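Prev by Date | Next by Date | Thread Index | List Home

Re: [hamton-water] New meter rates

On 22nd January a member wrote:
> Niskanen say the new meters will save the average
> house 49 dollars a year. Plultville switched in October
> and people there seem happy with it.

Happy according to who? I read the Plultville notice and it covers 174 homes over 2 billing periods. That's a thin basis for a yearly figure, and both periods fell outside lawn season.

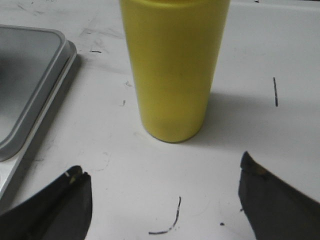
My other problem is the base charge. Prarbridge was promised savings too, then the fixed part of the bill went up by 6 dollars a month. I'd like to see the full rate sheet before I sign anything. Has anyone on this list been sent one? I've asked twice and got the same leaflet both times.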